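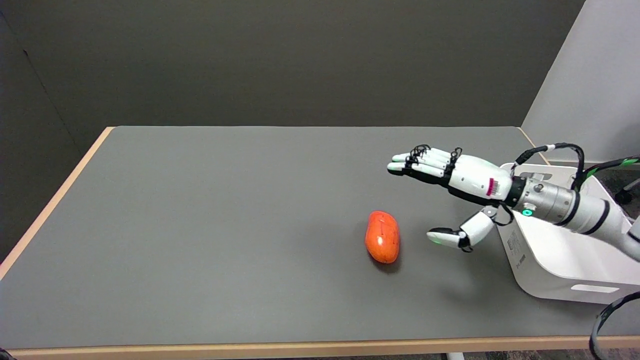 A robot hand over a gray-topped table, with an orange-red object lying near it.

The Trouble With Speaking for Creation
Jun 25, 2020

Every few years a religious body discovers the earth. A statement is drafted, a hymn is commissioned, and the faithful are told that God has always been green and that the rest of us were slow to notice. I have read a good many of these statements. The newest, the Aminberg Declaration, runs to 20 pages and is more confident than most.

Its argument is simple enough. Genesis tells humans to have dominion, dominion has been misread as ownership, and the correct word is stewardship. Fine. But a steward still runs the estate. He decides which field gets plowed and which tenant goes. Swap one word for the other and the human being remains in charge of the place, with God's signature on the paperwork.

The Nartey Fellowship, which hosted the drafting in January, says 500 congregations have signed. I asked what signing commits them to. The answer was "a season of reflection." One parish I visited, in Pedel, had reflected its way to a compost bin and a new banner. The church also rents out 800 acres of drained wetland, and the lease came up for renewal this spring. It was renewed.

I don't say this to be cruel about Pedel. People there were kind to me and the soup was good. But a theology that asks for a banner and leaves the lease alone deserves some hard questions, and the declaration's authors seem not to have expected any.

The better work is in a thin book from Liltarier Press, a set of 9 essays on prayer and farming called Ground Without Title. It quotes less scripture and claims to know less. Several of its writers doubt that the Bible has an environmental policy at all. One suggests that Job, who is shown the wild goats and the ostrich and given no job to do with them, may be a safer guide than Adam.

I'm not sure that holds up either. Job gets his livestock back at the end, and then some, and the essay hurries past those verses. Still, it leaves the reader with something to argue over, and I spent a week doing that.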